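How to mark a pile of essays without losing your weekend

I teach English to 122 pupils at Cirkstead, and every one of them writes an essay for me in February. In my first years I carried them all home in a big bag, and I carried most of them back unmarked. Now I follow the steps below.

Step 1. Decide what you will mark
Choose 2 things only, for example paragraphs and verb tenses, and write them on the board before the pupils begin. If you correct every mistake, a weak writer gets back a red page and reads none of it.

Step 2. Read a few before you write anything
Take one from a strong pupil, one from a weak pupil and a few from the middle. Read them with the pen on the table. After this you know what a normal essay looks like for this class, and your first marks will not be too hard.

Step 3. Make a list of codes
I keep mine in Chambi, but a sheet of paper is also fine. P means new paragraph, T means check the tense, and a question mark means I could not follow you. Give the pupils the same list and let them glue it in their books.

Step 4. Work in short blocks
I mark for 23 minutes, then I stand up and make tea. In one block I can do up to five essays – with longer ones it is less. Put the finished ones in another room, so that you see the pile go down.

Step 5. Write one comment at the end
One sentence about what is good, one about what to do next. Use the pupil's name. 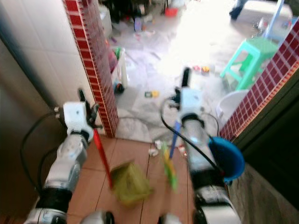
Step 6. Give lesson time for corrections
This is the step I left out for many years. When you return the essays, keep at least half of the lesson free and let the pupils rewrite their weakest paragraph. Walk between the tables and answer questions, but do not hold the pen for them.

Step 7. Enter the marks the same day
Our school uses Herkier, which closes the page if you wait too long between two entries. I write the marks on paper first, then I type them in one go.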